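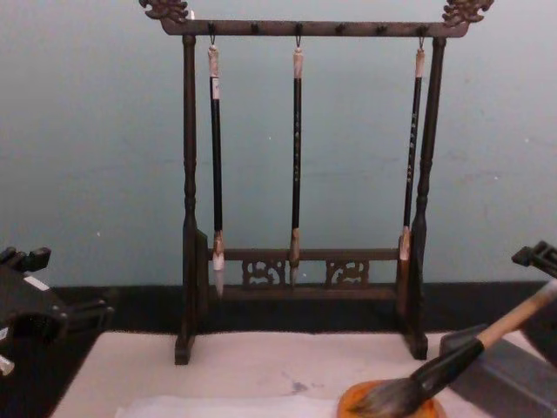 Foto: Jui-lin Kwan / Skelmont

Pincéis de caligrafia: lavar, pendurar e o que já dá para deixar com a máquina

Quem pinta ou escreve com pincel sabe que a parte chata vem depois. Lavar, tirar a água, acertar a ponta, pendurar. Recebemos muitas perguntas sobre braços robóticos nessa hora, então juntamos nesta página as dicas de sempre e o que dá para esperar de um robô em cada etapa.

Lavagem

Água fria ou morna, nunca quente. A água quente amolece a cola que prende o tufo. Mexa o pincel num pote largo e troque a água até ela sair clara. Não use detergente de louça. Se a tinta secou, deixe só a ponta de molho, sem cobrir a virola.
Um braço com duas garras consegue mergulhar e agitar. O difícil é saber quando parar. A tinta fica escondida perto da base dos pelos, e a pessoa percebe isso apertando com os dedos. O braço da Cateck que Jui-lin Kwan testou no ateliê repetia o movimento 128 vezes e dava o serviço por terminado, com ou sem tinta no tufo.

Tirar a água

Aperte de leve com papel ou pano de algodão, sempre da base para a ponta. Não torça. Essa etapa ainda é da mão. Garra rígida aperta demais ou de menos, e pelo de cabra quebrado não volta.

Pendurar

O pincel seca com os pelos para baixo, longe do sol e do aquecedor. Um suporte de madeira com travessa e ganchos resolve bem. Deixe espaço entre um pincel e outro, para as pontas não encostarem. Se o suporte tiver entalhes, passe um pincel seco de cerdas duras neles uma vez por mês, porque o pó que junta ali acaba caindo nas pontas.
Pendurar parece fácil e é onde a máquina mais se atrapalha. O cabo é fino, o cordão balança e o gancho é pequeno. No ateliê foram 89 tentativas em janeiro, e o braço só ficou mais regular quando trocamos os cordões moles por argolas de arame. A mesma troca ajuda quem tem a mão trêmula.

Pincéis grandes

Os de tufo grosso demoram muito mais para secar. Durante o trabalho, use um descanso redondo e baixo, com borda, e apoie nele a parte dos pelos. Para a garra é o caso mais simples: o cabo é largo, dá para segurar firme e o descanso aceita erro de um dedo para cada lado. Se alguém quiser começar a automatizar alguma coisa, comece por aqui.

Feltro

O feltro branco mancha, não tem jeito. Mancha cinza clara de tinta pode ficar, não passa para o papel depois de seca. Para lavar, água fria e sabão neutro, secando na horizontal. Estique bem antes de usar - ruga no feltro vira falha no traço e também engana a garra na hora de pegar uma folha.

Vale a pena comprar?

Para casa, ainda não. O modelo mais simples da Kong saiu por cerca de 1.000 euros, sem contar a segunda garra, e precisa de alguém por perto o tempo todo. Numa escola com muitos alunos a conta pode mudar. A Dritine promete uma garra de pontas macias, que ainda não experimentamos.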